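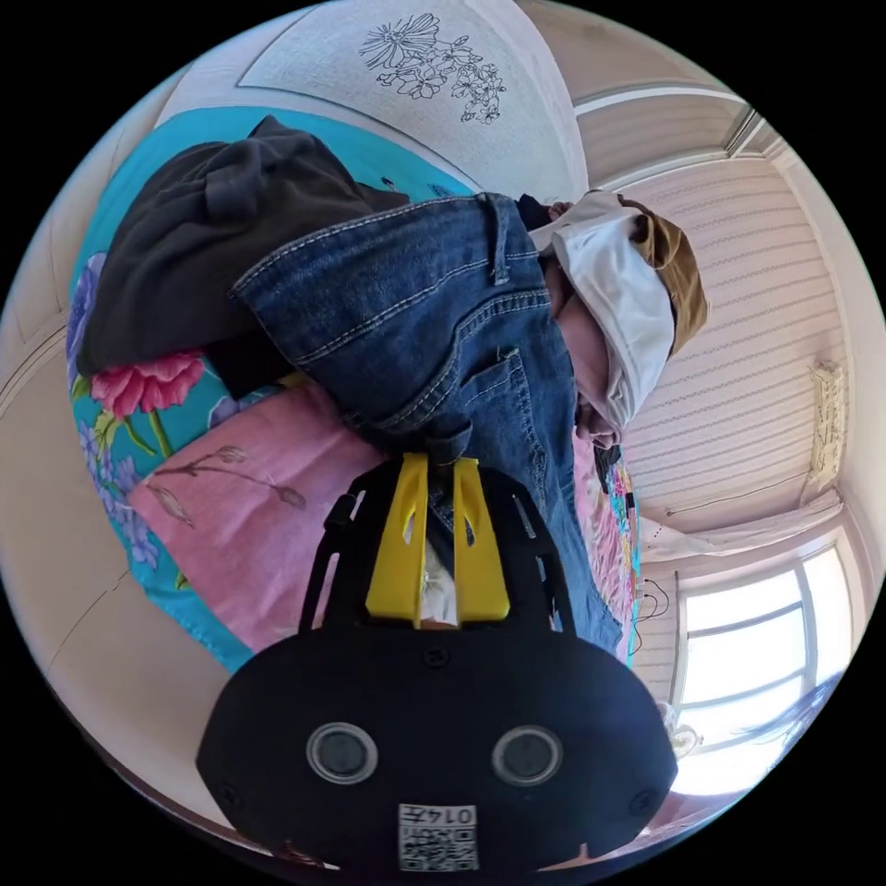 Photo: Tistard House diary

Diary > Winter > Bedroom days

2026-01-08

Cold again in Carkatthorpe, so it was a bedroom day, and I was glad of it. I do love that turquoise bedspread with the big pink peony on it, even after all these years, and the pink sheet with its faint branches and leaves goes with it better than I ever expected when I bought the pair for $60 back in October. A black top was still lying in a crumpled heap on the bed, next to the jeans, and I let it be for a while and just enjoyed the flowers (they are on everything in there, even the white panel with its drawn daisy!). I keep meaning to look for curtains to match, maybe at Boersma, but then I'd want a rug, and I know how that goes. Soup for supper, and the last of the good bread. Tomorrow the closet, if my back agrees, and the 2 boxes on the landing.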